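May 4, 2021

Fourth day as a visiting lecturer at Dromemlow, and I have finally found the building where I am visiting. For three days I taught in what I took to be the School of Languages and was in fact the annex of the School of Land Management. The students were very polite about it. They were my students, to be fair, and they had followed an email I never got.

The exchange agreement between our college and this one runs to 115 pages. I read it on the train in January, when the whole thing was still a maybe, and remember thinking that a document this long must surely mention a key. It doesn't. It does have a clause on the display of flags. To get into my office I go to the front desk and sign a book, and the man at the desk walks me up two flights, opens the door, and walks back down. If I go out for coffee we do it all again. By this afternoon I had stopped going out for coffee.

Gave the second lecture at ten. The title on the poster was "Writing for Strangers," which I chose last winter and have regretted steadily. The room seats 174 and I had 17. They spread themselves out like birds on a wire, one per row where possible, so that answering a question meant a short hike. Good questions, though. One young woman wanted to know why all the sample letters in my handout begin with an apology. I said it was a convention. She said it was a habit. I wrote that down and will be using it at home as my own.
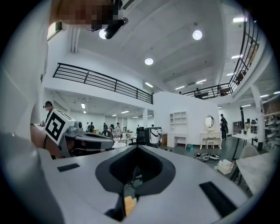 Lunch was the official one with the international office, held at Hubmann, where the fish is on the menu five ways and available in one. Speeches before the soup. I was thanked for strengthening ties, and I thanked them for the ties, and someone gave me a tie. It's green. I gave them the book of aerial views of our campus, in which our parking lot comes out very well.

They want to send us a group in the fall, and they want us to send one back, and everybody at the table agreed this was a wonderful idea until the word "credits" came up. Our course is worth six. Theirs is worth four and a half, for more hours. I've been asked to "look into the half." I have 3,000 words of report to write for the dean and I suspect most of them will be the half.

Back to the office (book, stairs, door) to put grades into Druvora, which is their online system and has opinions. It won't take a grade without a student number, and it won't show me a student number until there's a grade. I phoned the help line and was told to leave it overnight.

Walked home the long way by the canal. The guest apartment is on Triltano Street, over a place that repairs accordions, and they test them after supper. Same waltz every evening, always stopping at the same bar. I have started humming the rest of it while I do the dishes.

Must ask about laundry. Lecture three on Thursday, and I still don't have an ending for it.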